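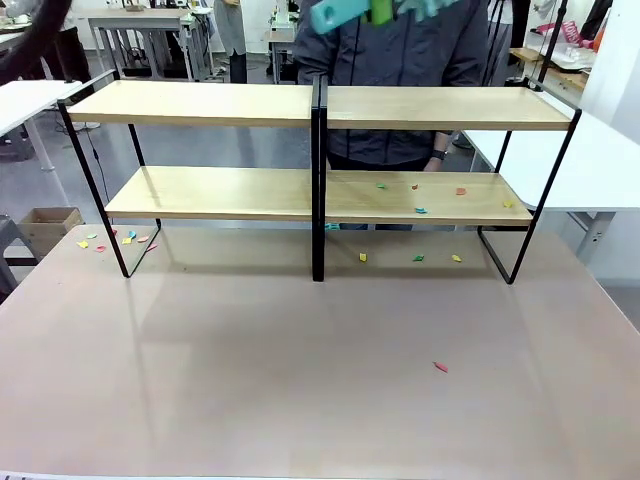 Dariusz Laskowska objected last term that a reorder point is only as good as the lead time fed into it, and that the Wastmont figures in the old handout assumed every delivery arrived when promised. The objection stands. These notes replace the old section 4.

## 4. Reorder points and safety stock

### 4.1 Terms

**Lead time (L):** working days between placing an order and the goods being available to pick. Receiving and put-away are included. Empty shelf space is not evidence of a shortage; check the stock record first.

**Demand rate (d):** units used per working day, averaged over the review period.

**Safety stock (S):** units held against variation in demand or lead time.

**Reorder point (R):** the stock position at which an order is placed.

> R = (d × L) + S

Stock position means units on hand, plus units on order, less units already committed. Students often use on-hand stock alone, and the usual result is a duplicate order.

### 4.2 Worked case: Semard brackets

Semard supplies one bracket to the Wastmont depot. Annual demand is 4,000 units over 250 working days, so d = 16. The quoted lead time is 10 working days.

With no safety stock:

> R = 16 × 10 = 160 units

Now suppose a delivery is 2 days late and demand holds steady. The depot needs a further 16 × 2 = 32 units to cover the delay. Setting S = 32 gives:

> R = 160 + 32 = 192 units

This covers a two-day delay at average demand. It does not cover a two-day delay in a busy week. Where both vary, use the combined standard deviation formula in section 5.

### 4.3 Choosing the supplier

Jaline quotes a lower unit price than Semard with a longer lead time. Before comparing the two, work out the holding cost of the extra safety stock and add it to the annual purchase cost. Freight is charged per order under both contracts, so order size must be the same in each calculation.

Peng's method (reading pack, second article) treats late deliveries as a separate distribution. It isn't required for the November assignment.

### 4.4 Before the tutorial

- Recalculate R for the bracket with L = 15 and S unchanged.
- Express S = 32 as days of cover.
- Bring your working, with units labelled at every line.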